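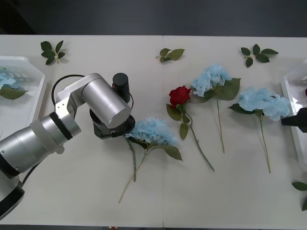 2021-02-14

Up way too early for a Sunday, and on Valentine's Day of all days. Nayara had asked me last week if I'd do something with flowers for her table tonight and I said sure, easy, I love flowers! And then of course I lay awake from 4 thinking about how I have never once made an arrangement that didn't lean.

So. Three blue hydrangeas, one red rose, and some loose greenery to fill in the gaps. I wanted more roses but have you seen what they charge this weekend? The woman at Lopes told me $9 a stem with a perfectly straight face. One rose it is! One rose is more romantic anyway (this is what I told Nayara, and she gave me a look over her glasses).

I laid everything out flat on the white table before I touched a vase, which is Ieuan's rule. He worked two summers at a flower stand when he was in college and he will never let any of us forget it. But I have to say he's right, on white you really do see what you've got. The hydrangeas are that washed-out sky blue, like a baby blanket, and the rose is so dark next to them that it pulls your eye straight over. I'd been planning to stick it in the middle. Once I saw them lying there I changed my mind and decided it should go off to one side, kind of low, so you find it a second later.

Then the great vase debate. I'd brought the tall Pelska one from home, wrapped in two sweaters in my backpack, and Natanael said it looked like something you'd keep umbrellas in. Rude! But I tried it and the hydrangeas sank down into it like they were hiding. We ended up with his grandmother's old water pitcher, the fat one with the chip in the handle. If you turn the chip to the wall it's lovely.

Stems, ugh. I cut the first hydrangea too short. I just did. I was talking and not looking. So that one became the front one and everything else had to be built up behind it, and I cut the others a tiny bit at a time like I was giving a toddler a haircut. Stripped off the leaves that would've been under the water, kept the big ones up top. The rose got me in the thumb, naturally, and I bled on Nayara's good dish towel (cold water and soap, it came out, I think, she hasn't looked).

The greens went in last and that was my favorite part. Four sprigs and I moved them probably more than I moved everything else put together. Zhiqiang wandered through with his coffee, looked for a while, pulled one out, stuck it back in an inch to the left and walked off. It was so much better. I was furious.

It leans a little. I'm calling it movement.

Nayara texted at 2 to say she'd put it on the table with the candles and her mother had already asked where she bought it. I've read that text a few times now.

Things to remember: hydrangeas drink like crazy, so top up the pitcher before bed. Get my vase back. And ask Edivaldo if those bushes by his garage are blue or pink, I want to beg some off him this summer.

Too tired to cook. Toast and the last of the soup.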